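The Hard Part Is the Latch
Machines can lift a drive out of an old desktop. Whether they can do a full shift of it is another matter. 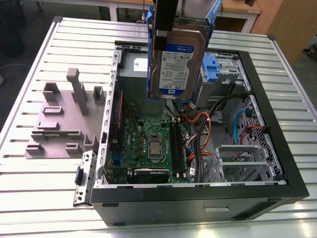 A 1.0TB WD Blue in its blue caddy, held over an open tower on the bench.

Taking a desktop PC apart is a chore by any fair measure. A person with a screwdriver and some practice does it without much thought, talking to whoever is at the next bench. The parts are rigid and they do not spoil. Most were designed to go together one way. If robots are ready for any job on the shop floor, this ought to be it.

Kumudini Howlader has spent the past 2 years on that question at Clivard, a refurbishing firm that buys retired office machines by the pallet. Her answer is a qualified no, and the qualifications are the interesting part.

"Lifting is solved," she says. "I can lift a drive all day. Releasing a drive is a different problem."

A 3.5-inch drive in an office tower usually sits in a plastic caddy. The caddy flexes. Its side arms must be squeezed by the right amount: too little and the tabs stay caught in the bay, too much and the arms bow against the drive and the whole assembly binds. A human thumb handles this without instruction. A parallel gripper has one degree of freedom at the fingers, and everything else has to come from the wrist, the arm and the force control loop.

Then there are the cables. Rigid parts can be located once and trusted to stay put. A bundle of power leads cannot. It moves whenever something near it moves, it hides the connectors underneath, and two towers of the same model rarely have their wires lying the same way. Selim Yalçınkaya, who writes the perception software at Clivard, treats cables as weather. His code does not try to model them. It looks for clear space above the part it wants, and if there is none it stops and calls a person.

Stopping is a large share of what the cell does. In a September trial the team ran 129 towers through the drive removal step. Howlader declines to give a success rate, on the grounds that the number depends almost entirely on which towers were on the pallet. Clean machines of a known model went through well. Mixed lots did not.

The parts with the worst record are the small ones. Memory modules need both retaining clips opened before they move. Data connectors have a locking tab that must be pressed while the plug is pulled, and the pull has to be straight. A graphics card is held at the bracket as well as in its slot, with a catch on the board that is often out of reach of thick fingers. Each of these is a two-handed job for most people. Adding a second arm helps, but it also doubles the number of things that can collide inside a steel box.

Fixtures close some of the gap. A molded holder with a post here and a slot there gives the robot a fixed place to set a part down, in a known pose, ready to be picked up again. Éabha Dolan, who designs tooling for the contract shop Requena, argues that this is where the money should go. "People want a better hand," she says. "A better tray is cheaper and you can have it Saturday."

Asif Kazmi takes the opposite view. He runs a repair counter and has no pallets, only customers, and the next machine through his door is never the same as the last. A tray cut for one board layout is of no use to him. What he would pay for is a system that could be shown a case once and get on with it. He has seen demonstrations that come close, all of them on a case the system already knew.

The same split runs through household robotics. A dishwasher is a fixture: it works on any plate that fits the rack. A sink full of pans is Kazmi's counter.

For now Clivard has settled on a mixed line. People open the panels, unplug the cables and take out anything with a clip. The arm handles drives, in batches sorted by model — and only in the models it has been tuned for. Howlader's next target is the connector tab. She has a new set of narrow fingertips on order and expects to break several.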